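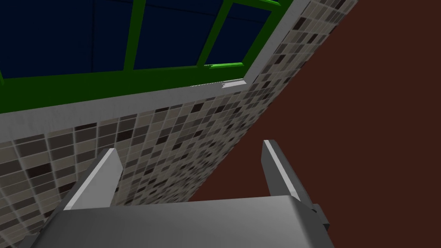

오루와토신 오누오하 씨를 만나기로 한 시간은 오후 세 시였는데, 그는 이미 두 번째 커피를 마시고 있었다. 전날 밤 늦게까지 온라인 포커 토너먼트 테이블에 앉아 있었다고 했다. 성적을 물었더니 손부터 내저었다. "버블에서 떨어졌어요. 상금권 바로 앞에서요. 그 얘기는 나중에 합시다, 아직 좀 아파요."

그는 회원제 온라인 포커룸 '토르켄'에서 초보자 리그를 맡고 있다. 리그 이름은 '게라노'인데, 무슨 뜻이냐고 물으니 한참을 웃기만 하다가 처음 서버를 열던 날 다 같이 먹은 음식점 이름이라고 털어놓았다. 게라노 리그는 지난 1월에 문을 열었고, 첫 시즌에 등록한 사람이 3594명이었다. 담당자로서 뿌듯했겠다고 했더니 그는 고개를 갸웃했다. "뿌듯한 건 나중이고요, 그날은 무서웠어요. 문의 메일이 쏟아지는데 절반이 '체크랑 콜이 뭐가 다르냐'는 거였거든요. 그런데 그 메일들이 저는 참 좋았어요. 이제 막 시작하는 분들이라는 얘기잖아요."

리그 방식은 단순한 편이다. 한 시즌은 16주 동안 이어지고, 매주 한 번씩 열리는 토너먼트의 순위에 따라 점수가 쌓인다. 참가비는 없고 점수용 칩만 쓴다. 특이한 점이 있다면 복기 시간이다. 경기가 끝나면 원하는 사람끼리 채팅방에 남아 그날의 핸드를 하나씩 다시 펼쳐 놓고 이야기를 나눈다. 원래는 20분만 하기로 한 순서인데 제때 끝난 적이 별로 없다고 한다.

"어떤 분이 에이스 한 쌍을 들고 졌다고 하소연을 하세요. 그러면 다들 자기가 에이스 들고 진 얘기를 꺼내요. 그걸 다 듣고 나면 자정이에요." 그는 이 대목에서 정말로 즐거워 보였다. 말하는 동안 손이 자꾸 카드 나누는 시늉을 하는 것이, 본인은 모르는 버릇인 듯했다.
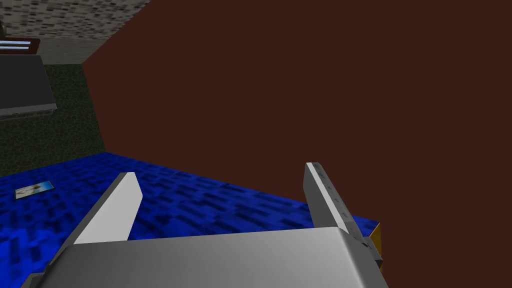 포커를 처음 배운 것은 대학 기숙사에서였다고 한다. 같은 층 친구들이 동전 대신 병뚜껑을 걸고 치던 판이었다. "저는 늘 너무 많이 따라갔어요. 상대가 뭘 들었는지 궁금해서 못 참겠는 거예요. 병뚜껑이니까 괜찮았지, 돈이었으면 큰일 났죠." 그래서인지 그가 초보자들에게 제일 먼저 권하는 것은 접는 연습이다. 첫 주에는 시작 패를 받고 절반 넘게 버려 보라는 숙제를 낸다. 지루하다는 불평이 꼭 나오지만, 그는 그 불평도 반가워한다.

올가을에는 팀전이 생긴다. 이름은 '오사기에 컵'이고, 지역별로 다섯 명이 한 팀을 이루어 겨루는 방식이다. 예선에는 75개 팀이 이름을 올렸다. 개인전만 하던 사람들이 갑자기 팀을 짜면 서먹하지 않겠느냐고 물었더니 그도 그 걱정을 제일 많이 했다고 한다. "그런데 단체 채팅방이 열리자마자 다들 팀 이름부터 싸우더라고요. 어느 팀은 이름 정하는 데만 나흘이 걸렸어요. 그 정도면 이미 친해진 거죠, 안 그래요?"

팀전에서는 한 사람이 탈락하면 다음 주자가 새 칩을 받아 그 자리를 잇는다. 순서를 어떻게 짜느냐가 꽤 중요해서, 공격적인 사람을 앞에 두는 팀도 있고 끝까지 아껴 두는 팀도 있다. 그는 후자 쪽이 조금 유리하다고 보지만, 그렇게 말했다가 예선에서 틀리면 일 년 내내 놀림을 받을 거라며 기사에는 작게 써 달라고 부탁했다. (작게 쓰는 방법을 몰라서 그냥 쓴다.)

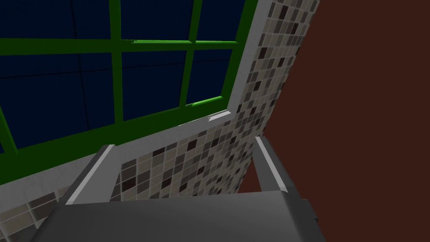
이야기가 길어지다 보니 조금 무거운 쪽으로도 흘렀다. 돈이 오가지 않는 리그라 해도 밤을 새우는 사람은 있기 마련이다. 토르켄은 '라이켁'이라는 접속 시간 알림 기능을 쓰는데, 스스로 정해 둔 시간이 지나면 새 테이블에 앉을 수 없게 된다. 그도 이 기능을 켜 두고 있다. "처음엔 회원분들한테 권하려고 켰어요. 그런데 제가 제일 자주 걸려요. 화면에 오늘은 여기까지라고 뜨면 괜히 서운하고요." 그래도 끄지는 않는다고 했다. 잠을 못 자고 앉은 판은 다음 날 복기할 때 얼굴이 화끈거린다는 것이다.

해 보고 싶은 것이 더 있느냐는 말에는 한참 뜸을 들이더니, 나이 드신 분들을 위한 낮 시간 리그를 꼽았다. 글자를 크게 하고, 생각할 시간을 넉넉히 주고, 채팅 대신 목소리로 이야기하는 테이블이다. 어머니가 요즘 규칙을 배우고 계시는데, 블러핑을 할 때마다 웃음을 못 참으신단다. "온라인이라 얼굴이 안 보이는데도 다 들켜요. 옆방에서 웃음소리가 들리니까요."

헤어지기 전에 버블 이야기를 다시 꺼내 보았다. 그는 잠깐 천장을 보다가, 잭 한 쌍이었다고 했다. 그러고는 그 핸드를 처음부터 설명하기 시작했고, 우리는 커피를 한 잔씩 더 시켰다.

2023년 8월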